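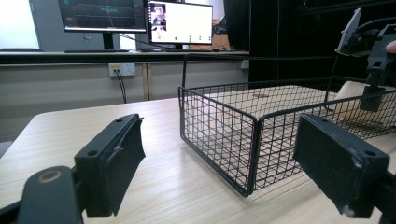
The fault came on the ninth hour of the shift, when the machine should have lifted a wire basket and put it down again, and it did not put it down.

I was new at Lulteveck then. My work was to sit near the table, write the number of each lift, and press the red button if something was wrong. In my country I had repaired elevators, so I knew what a red button means. It means that you must not think first.

The grippers came from Hesavex. They had two fingers with dark foam on the inner sides, and they could hold a thing very softly. The manual said that the force would never pass a certain limit, and it said this in bold letters on two pages. We had to make 400 good lifts before the hospital in Lukwood would accept the machine for its supply room. We had made 200 the day before. Everybody was tired, but it was a happy tiredness, because the number was growing.

At lift 595 of the full count, with the bad ones also included, the fingers closed on the rim and continued to close. There was no alarm. The foam went flat, and then the rim began to bend. It made a small sound, like a spoon in a cup.

I did not press the button. I want to write this clearly. I looked at the monitor, and the graph was smooth and green-blue and very calm, and for two seconds I believed the graph and not my eyes. My colleague put out her hand to take the basket away. It was a natural movement — a person sees a thing being hurt and she wants to save it.

Then I pressed.

The motor stopped, but the fingers stayed closed, as they are made to do when the power is gone. The end of her glove was between the foam and the wire. Her finger was not. She pulled her hand out of the glove slowly, and we both looked at it hanging there.

"It's only a glove," she said.

The engineer from Swanson came in the evening with a flashlight and a bag of small screws. He found that the force sensor had frozen. It was sending the last good value again and again, and the program was satisfied with this value. "It was telling you the truth from one minute ago," he said. He released the fingers by hand with a key, and the glove fell on the table.

In the report I had to fill a box with the title "Operator response." I wrote: late, two seconds. My supervisor asked if I wanted to change it to "prompt," since no one was injured. I thought about the elevators, and about what two seconds is when you stand in the shaft. I left it.

We started the count from zero on 24th November. My colleague bent the rim almost straight again with pliers, and she asked to sit on my side of the table, near the button. I gave her the chair.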